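Re: [playroom-swap] Storing the pretend food – what are you all using?

Hi all,

> We inherited a giant bag of play food from the Clarkton group and I can't
> keep up with it. The fruit is fine, it goes in a bowl. It's the flat stuff
> that drives me nuts, the slices and the lettuce and so on. By the end of
> the morning it's all at the bottom of the bin and the kids just dump the
> whole thing on the floor to find a piece of cheese. Does anybody have a
> system that 4-year-olds will go along with? And do you put a cloth on the
> table or is that asking for trouble?

Oh boy, I could have written this one myself last December! We had the big bin too (the blue one with the broken handle, if anyone remembers it from the Dendholm swap) and every single sandwich game started with a landslide.

I gave up on lids first. Lids go missing, lids get sat on, lids turn into steering wheels. Then I tried little drawstring bags, and those lasted 5 days. What stuck was a plain see-through box with low sides, set right out on the sandwich table. The kids can spot the cheese from across the room, and they stand the slices up along the sides like they're filing them. I never taught them that, by the way.

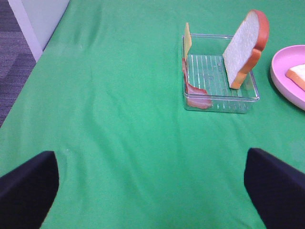 Cheese, ham and bread in the box, more bread on the pink plate.

The ridges on the bottom are nice for the bread, and I'd look for a box that has them if you're buying. Don't go too deep. Ours at the Pumphrey hall was deep enough for a whole arm and it turned right back into a bin, just a smaller one. I keep one box per kind of meal now, so sandwich things are together and the soup things live on a different shelf. If a tomato wanders in, I let it stay until cleanup.

The plate is for whatever's being served. That was my daughter's rule and it caught on – box is the fridge, plate is lunch. When we sing the cleanup song everything goes from plate to fridge and they're pretty proud of themselves.

On the cloth: yes, do it! Green is great with food that's mostly yellow and pink and brown, you can find everything. It does wrinkle and I have quit caring. I used to clip it down, but the clips kept ending up in the soup, so now I just tug it straight before we open up. Keep the ends short if you have any crawlers. Cotton goes through the wash and I wouldn't bother with anything fancier.

Oh, and wash the bread slices by hand if yours are the soft kind. I ran 6 of ours through the dishwasher and they came out curly.

I have a couple of spare boxes if you want to try before you buy, I can bring them to the next swap. Still looking for a toy toaster, any condition!

--
Playroom Swap list, hosted by Plimex Groups
Contact the list owner | Copyright Plimex Groups | Back to top

We use cookies to remember your list settings. OK | Change settings

3 comments

busybeehouse: Box is the fridge, plate is lunch – stealing this. Does it work with the pizza slices or do they need their own box?

tworabbits: We do the same with an old salad container. No ridges, so the bread falls over, but nobody here minds.

dendholm_mom: I have a toaster! One lever sticks. I'll put it in my swap pile for you.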